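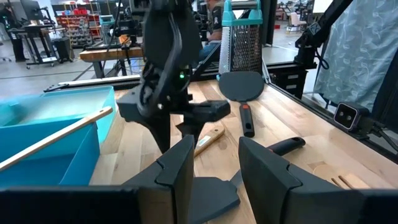 Spatula and wooden-handled scraper on a butcher-block tabletop

Kitchen Assistant – Hovcombe Residential Study Center

Posted May 11, 2022

Hovcombe is looking for 2 kitchen assistants to join the catering team for the coming season. The center runs short residential courses in bookbinding, drawing, local history and choral singing. Guests stay on site and take all their meals with us, so the kitchen is busy from early morning until the last plates come back after supper.

The posts are part-time to begin with and go up to full-time hours in September, when the longer courses start. Applicants need to be available for both periods.

What the job involves

You will work under the head cook and alongside the rest of the kitchen team. On a normal shift you will:

Wash, peel and cut vegetables and fruit
Make salads, sandwiches and packed lunches
Set up and clear the breakfast counter
Wash pots, pans and serving dishes
Scrape down and clean worktops and griddles between services
Check deliveries against the order sheet and put stock away
Label and date food for the walk-in cooler
Take out trash, recycling and food scraps

Breakfast and lunch are served from a counter. Supper is brought to the tables, and assistants help carry. Menus are mostly vegetarian, with a meat or fish dish at supper. A good number of our guests have allergies, and you will be trained on how we store and plate their meals separately. We take this seriously and expect everyone in the kitchen to do the same.

Hours

Shifts are either early (breakfast and lunch) or late (lunch and supper). The rota is put up two weeks ahead. You will work every other weekend. Swaps between assistants are fine as long as the head cook has agreed to them before the shift.

Who we are looking for

Kitchen experience is helpful but not required. We have taken on people straight from school and people coming back to work after a long break. You should be able to stand for most of a shift, lift a full stockpot or a sack of potatoes, and follow written instructions. You need to be on time. The first bus up from Ortner does not arrive early enough for the breakfast shift, so early starters need their own way of getting here. There is a covered bike rack and free parking behind the Brivow building.

If you do not have a food handler certificate, we will pay for the course and for the time you spend on it. It needs to be finished in your first month.

Pay and benefits

Pay is hourly and is set out in the information sheet, along with holiday pay and sick leave. Assistants get a free meal on every shift, work clothes and non-slip shoes. After nine months you can take one weekend course a year at no charge, if there is a place open.

A shared staff house is available for one of the two posts. The room is small and furnished, and rent is taken from your pay. Please say in your application if you would like to be considered for it – it does not affect our decision on the job.

How to apply

Ask for the information sheet and application form at the front office, or write to Kitchen Posts, Hovcombe, 957 Huno Road. Quote reference HK-9. Forms may be filled in by hand. We do not need a resume, but you may attach one.

Please give two references, one of them from a person you have worked or studied with. We contact references only after an interview.

Interviews are held at the center and include a short paid trial in the kitchen during a lunch service. Wear closed shoes and tie back long hair. Aprons are provided. Applications stay open until both posts are filled.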